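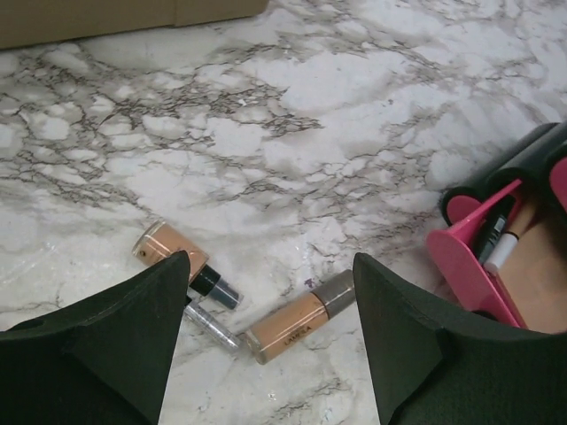
Wanted: people with untidy dressing tables

Flestia makes a tabletop tidying kit: one arm, a two-fingered gripper and an instruction booklet we are still rewriting. It sorts small things off a surface and into a container. It is good with blocks, as is every other kit on the market. Make-up is harder. Clear tubes are a nuisance on a shiny marble pattern, bottles end up lying at every angle, and an organiser with a couple of pens already leaning in it leaves less room than you would think.

We need 39 participants for the spring trial at our Sernville workshop, starting in March. You will set out cosmetics the way you would leave them at home, start the kit from the tablet and tell us what annoyed you. Please be blunt. Philomena Aidoo, who runs the trial, has heard worse from her brother.

Each session lasts 2 hours and pays £70, plus bus fare. We supply the cosmetics, so leave your good foundation at home — we can replace a glass bottle, but we would sooner not have the conversation.

You should be over 18, able to sit at a table for most of the session and free of any professional connection with Carrillo or Kenlow, who sell kits of their own. No technical knowledge wanted. If you have some, try to keep it quiet until the questionnaire.

Sessions start at 10am or 2pm. The workshop is on the ground floor, with parking for those who arrive early and are good at reversing.

To apply, write to Anselmo Betancur at the Flestia front desk with your preferred time and a line or two on the present state of your dressing table. Photographs are welcome but will not improve your chances.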